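We use cookies to remember your settings. By continuing to browse you accept our cookie policy. [Accept] [Manage]

Suturing bench notebook, June
Start 2:15 pm

Two-arm suturing on the practice surface, interrupted stitches. Raed Issa on the rule sheet, me on the log. Working from the Hisley draft, with the Vendincombe comments penciled in.

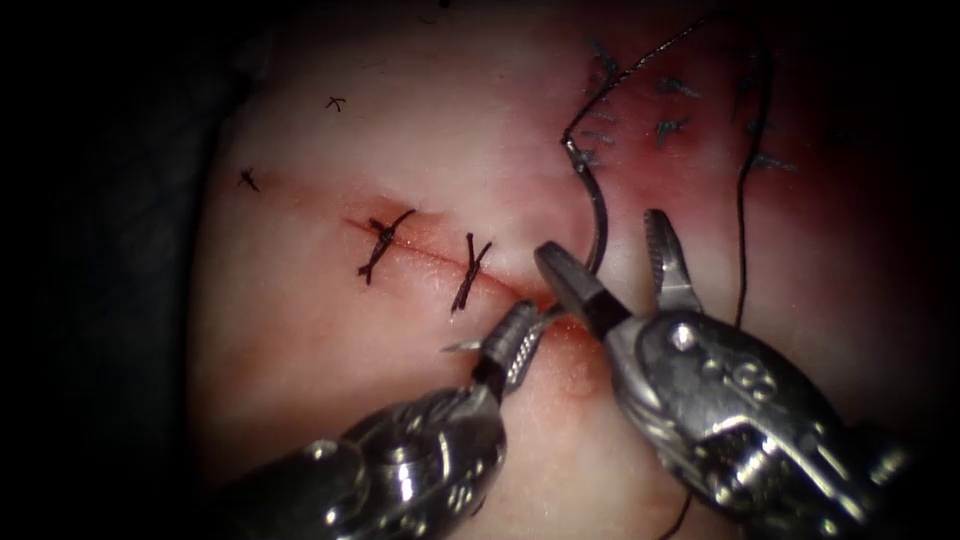
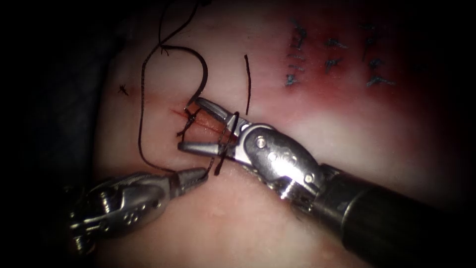

Main job today was to settle the wording of section 4, thread and needle handling, before it goes to Abu Hammour. The draft says "keep the needle under control at all times." Raed and I read that two different ways, so it is no good as a rule. Proposed text: the needle is either in the tissue or in closed jaws, and the operator names which arm has it before the other arm opens. The first picture is the case I want next to that rule: needle held in the left jaws, right jaws wide open with the thread running between them. Under the old wording we could argue over that all afternoon. Under the new one it passes if the call was made, and the call is on the audio track, so it can be checked.

Tail length. The draft gives none. Raed wants a minimum and a maximum, I would take a minimum only. Left open.

Old stitches. Wokach asks for a fresh pad per session. We say reuse is fine if the new incision is clear of earlier knots and the log carries the pad number. Cut scraps come off before the next throw. Add that line, it is missing from both versions.

Log numbering: last entry was 1,031, so today starts at 1,032. Do not restart the count when the pad is changed. Somebody did that in the spring and we had two sets of low numbers to sort out.

Stop rule. Either person can say stop, both arms hold position, jaws stay as they are. No opening on a stop. The draft had "release and withdraw," which drops a needle if one is held. Struck out, initialed by both of us.

Speed scaling left at 70 percent for now. Raed to ask Vendincombe if their 100 is the same setting as ours.

To do: retype section 4, send to Raed, print a copy for the bench.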